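## 3. Method

The survey was carried out in February in the shared study rooms of the Carkmont building. Its purpose was to establish how students use the rooms in the evening and whether noise affects their choice of seat. Elsie Donnelly and Trí Cao prepared the questionnaire, and Nobuhle Steyn arranged access to the booking records.

The records contained 2632 bookings for the autumn term. Entries without a finishing time were removed before any averages were worked out. Sound levels were measured at 20 seats with a hand-held meter, each seat being visited on 7 evenings. Readings were taken with the doors closed. 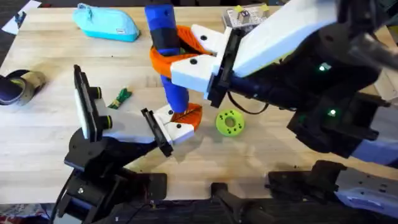
Respondents were asked to rate the noise at their seat from one (very quiet) to five (very loud). They were also asked whether they had moved during their stay. Where a respondent had used both floors, the answers for each floor were entered separately.

## 4. Findings

Seats beside the stairwell received the poorest ratings. The meter readings agreed with this in most cases, although two seats near the printer were rated as loud in spite of low readings. The sound there is brief and irregular — an average taken over several minutes may hide it.

Booking length did not differ clearly between the floors. Students who had moved seat mentioned conversation more often than any other cause, followed by doors.

## 5. Limits of the study

The questionnaire was offered only in the rooms themselves, and students who had stopped using them were therefore not reached. Anahera Dunstan has proposed that a later group send it by email to all students on the course.

The full table of readings is given in Appendix B.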